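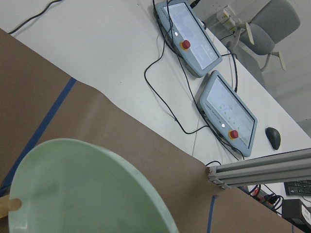
1/9
ロボットに作業を教える仕事、3週目に入りました。今週のお題は「ボウルの中身を木の棒でかき混ぜる」。人間なら説明すらいらないやつです。これがまあ難しい!

2/9
うちのやり方は2通りあって、アームを直接手でつかんで動かす方法と、離れたところからリーダー側の装置で操作する方法。どっちも動きを丸ごと記録して、あとで学習に使います。最初は手でつかむほうが絶対ラクだと思ってたんですよ。

3/9
ところが手でつかむと、自分の腕がカメラに入る。肘とか袖とか。先週の分を見返したらほぼ全部に私のグレーのパーカーが映ってて、データとしてはちょっと…という感じだったので、今週から遠隔メインに切り替えました。

4/9
遠隔は遠隔で、手応えがないのがつらい。ボウルのふちに当たってるのか当たってないのか、目だけで判断するしかなくて、初日は押しすぎて何度も保護停止をかけました。ティーチペンダントを2台並べて置いてるんですが、止まるたびにそっちへ手を伸ばして解除、また最初から。午前中はほぼその往復です。

5/9
位置決めは結局テープが最強。クラフト紙を敷いて青いテープで目印を貼るだけ。Prummontの現場にいた頃はちゃんとした治具を作ってたけど、今回はボウルの置き場所をわざと少しずつずらしたいので、貼り直せるほうが助かる。紙がシワになるのだけ気になる(そして毎朝のばす)。

6/9
記録の数を聞かれたので書いておくと、今日までに339本。そのうち使わないことにしたのが46本。だいたいは途中で迷って手が止まったやつです。迷いもそのまま覚えちゃうんですよね、あの子たち。棒の先がボウルの上でずーっとうろうろするのを見たとき、あ、これ私の癖だ…って恥ずかしくなりました。

7/9
なので最近は、始める前に頭の中で1回通してから操作してます。ふちの手前で一呼吸、下ろす、回す、上げる。1本あたり10秒前後。急ぐと雑になるし、丁寧すぎると間延びするし、ピアノの練習みたい。

8/9
記録ツールはPlinentを使ってます。タグ付けがキーボードだけで済むのは好き。ただ、保存中に次の操作を始めると頭が欠けるので、使う人は保存が終わるまで待って! 私はこれで昨日の夕方の分をまるごと撮り直しました。

9/9
次は深さの違う容器でも試す予定。あと、ケーブルの取り回しをいい加減なんとかしたい。ペンダントの線が机の上でぐるっと輪になってて、毎回マウスを動かすたびに引っかかる。いい束ね方を知ってる方、リプで教えてください。マジックテープ派?スパイラルチューブ派?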